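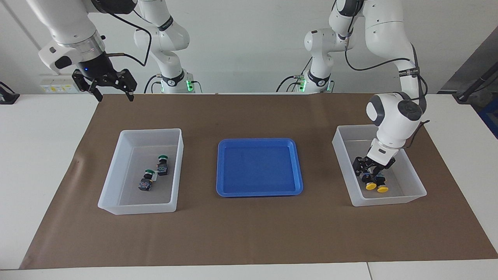 Slide 1. Robot arms and three open containers at a work table.

Postponed Matches and Pitch Inspections: Arrangements for the Coming Season

Speaker notes, Baltasar Aguirre, Villanueva District Football League

Reading time: 7 min

Opening

Good morning, and thank you for coming. On behalf of the League I welcome club secretaries, team managers and match officials. Particular thanks go to Nosell for the use of the clubhouse and for opening it so early on a Saturday.

My purpose is to set out how the League will deal with unfit pitches, late postponements and rearranged fixtures. The written rules were sent to every club in November. I do not intend to read them aloud. I will take the parts that drew the most letters and state how the League office will apply them.

(Pause. Ask whether those at the back can hear.)

Slide 2. Where we stand

The League has 25 member clubs and 600 registered adult players. Most of our grounds are grass, and several lie on the low land beside the river. Everyone in this room knows what that means after a wet week.

Last season the office received a large number of postponement requests. Many were entirely proper. A smaller number reached us after the visiting team had already left home. In one case the visitors were in the parking lot before the referee had been told of any doubt over the pitch. The League wrote to both clubs at the time and regards that matter as closed. It is mentioned here only so that members understand why the notice rule was the first to be redrafted.

(Do not name the clubs. If asked, refer to the letter.)

Slide 3. Who decides

The decision on whether a pitch is fit for play rests with the referee appointed to the match. This has always been the position, and it has not changed.

What has changed is the stage before the referee arrives. Under the old rule a home club could declare its own pitch unfit by telephone, and the office would accept that statement. From this season a home club may request an early inspection, and the inspection will be made by a qualified official with no connection to either team. That official may be the match referee or another referee living closer to the ground. The inspecting official will telephone the office from the pitch and give one of two answers: fit, or unfit. The office will not accept "doubtful" as an answer after the morning deadline.

Where the ground is owned by a town or a school, the owner may close it at any time, and the League has no power to overrule such a closure. The home club must send the office a copy of the closure notice. A text message from the owner is enough on the day. A signed letter should follow within the week.

(Perolel and two other clubs play on town-owned fields. Expect a question on this point.)

Slide 4. Notice to visiting clubs

The home club is to warn the visitors as soon as an early inspection has been requested. Please telephone. An e-mail sent at breakfast may not be read until lunch, and the League will not treat an unread e-mail as notice given.

Once the decision is known, the home club has 30 minutes to confirm it to three parties: the visiting club, the match officials and the League office. The order is as I have given it. The visiting club comes first, as its players have the farthest to travel.

If a match is called off after the visitors have set out, they may claim travel costs. The claim form is one page. It should show the vehicle used, the starting point and the number of players carried. Receipts for fuel are not needed. Receipts for hired coaches are.

(Hold up the form. Copies are on the table by the door.)

Slide 5. What the official looks for

Referees have asked for a common standard, and clubs have asked to know what it is. The guidance runs to one side of paper and will be pinned up in every dressing room. In summary, the official will walk both penalty areas, both touchlines and the center circle. The ball will be dropped from shoulder height at several points and rolled across the areas that appear worst. Line markings must be visible for their full length. Frozen ruts are treated with more caution than standing water, as players fall differently on hard ground.

The official will also consider the run-off beyond the touchlines. A good playing surface beside a flooded walkway is still a hazard to spectators and substitutes.

Goalkeepers are to be given special attention. The six-yard area takes the heaviest wear on every ground we have, and a keeper diving on a frozen or stony surface has little protection. Clubs that fill worn goal areas with sand are reminded to use washed sand, free of stones, and to rake it before each match.
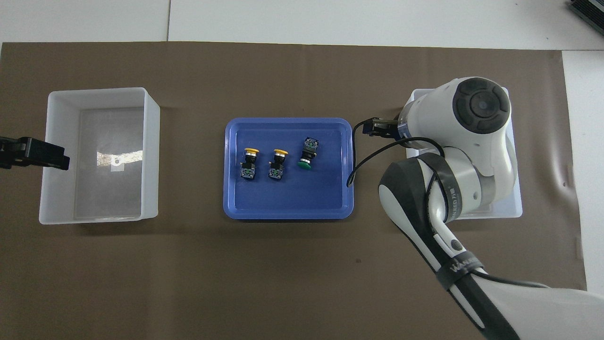 Slide 6. Three push-button switches in a blue tray, beside an empty bin.

Slide 6. Rearranged fixtures

A postponed match will be given a new date by the office within the week. Clubs may propose a date by agreement, and where both sides agree the office will normally accept it. Where they do not agree, the office will fix the date and there is no appeal.

No team will be asked to play more than 2 matches in any period of seven days, except in the last month of the season, when the limit may be raised by consent. The League received strong views on this from several managers. Some wished for no limit at all, so that the table could be settled early. Others pointed out that our players work during the week, some of them on night shifts, and that squads are small. The League has sided with the second view.

Midweek matches need lights or a long evening. Five grounds have floodlighting fit for league play. Clubs without lights may borrow a lit ground, and the match will still count as a home match for the club that was due to host. Vimamach, our league sponsor, has agreed to meet the hire fee for the first such match played by each club. Applications go through the League office and should not be sent to the sponsor directly.

(Thank the Vimamach representative if present.)

Slide 7. Cup matches

Cup ties follow the same inspection rule with one difference. If the home pitch is unfit and the visitors' pitch is fit, the tie will be switched. The home club loses home advantage but keeps the gate money, less the cost of opening the ground. A second postponement sends the tie to a neutral ground chosen by the office.

I am aware that Nosell and Perolel both wrote against this rule. Their letters were read with care. The cup calendar has very few spare dates, and last season's semifinal was played so late that one side had already lost players to summer work.

Slide 8. Penalties

The League would prefer never to use this section. A club that fails to give notice will receive a written warning. A second failure in the same season carries a fine, and a third may lead to the match being awarded to the opponents. A club may reply in writing before any fine is confirmed.

No club will be penalized for requesting an early inspection that finds the pitch fit.

(Repeat this sentence. Several secretaries have asked.)

Slide 9. Questions

Questions will be taken from the floor, clubs first and officials second. Please give your name and club. Matters concerning a single past match should be raised with me afterward.

Copies of the rules, the claim form and the list of inspecting officials may be collected on the way out. Corrections to club telephone numbers should be written on the sheet beside them before you leave.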